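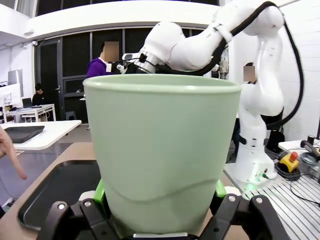

The green cup, which gets more attention than it deserves.

I've been meaning to put a page together about the cups and trays for ages, and as it's the bit of the morning everybody has an opinion on, I thought it might as well be now! We're forever clearing drinks things off one table and on to another, and the talk about what goes where can last longer than the drinks themselves. So these are from September 24, 2022, with a few notes from me (I'm the one who does the washing up, so I feel entitled).

The cup first. It's plastic, pale green, wide at the top and narrower at the bottom, and it will not stack with anything else we own. I've tried it inside the Kurnen tumblers and I've tried them inside it, and either way you need warm water and a strong wrist to get them apart. I still reach for it before any of the others. It's a good size for squash, and it doesn't matter a bit if you drop it. 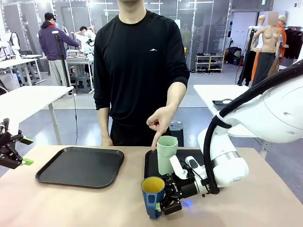

Watthorpe Tea & Tables Group – Gallery

Two trays, one cup and the blue mug with the yellow inside. The mug is my favourite thing in the whole cupboard, and if it ever gets chipped I shall be very cross. The trays are black with a raised rim, so a spill stays put until you get to the sink. They do show every fingerprint, mind you, and I go over them with a soft cloth afterwards. Anything scratchy leaves marks you'll be looking at until January.

I like one tray for clean and one for used, side by side, clean on the left. It's how we did it in the canteen at Dimitriou when I was nineteen and I've never shaken the habit.

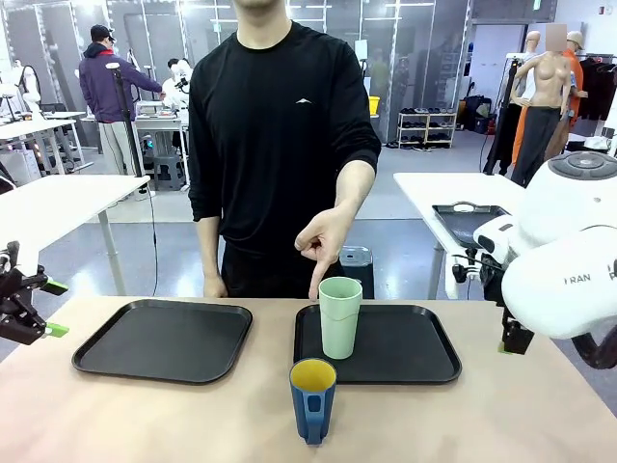
Thodoris Psarras wrote to say he'd do it the other way about, used on the left, as most of us carry with the right hand and put down with the left. He also thinks mugs should have a tray to themselves, "because a full mug next to a light cup is asking for trouble", and he'd like the old Plillum trays back. I can see his point about the mugs. The Plillum ones were far too heavy, though, and I'm not budging on left and right!

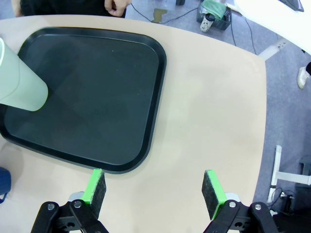

Trays and tabletop

The corners are the part people skip. Crumbs and sugar get up under the rim where it curves, so I run a damp cloth round the inside edge first and then do the flat. Dry it straight away or you'll get smears. As for the table, the pale top is kinder than our old dark one, but tea will stain it if it's left, so please wipe as you go. Spare cloths are in the drawer under the urn.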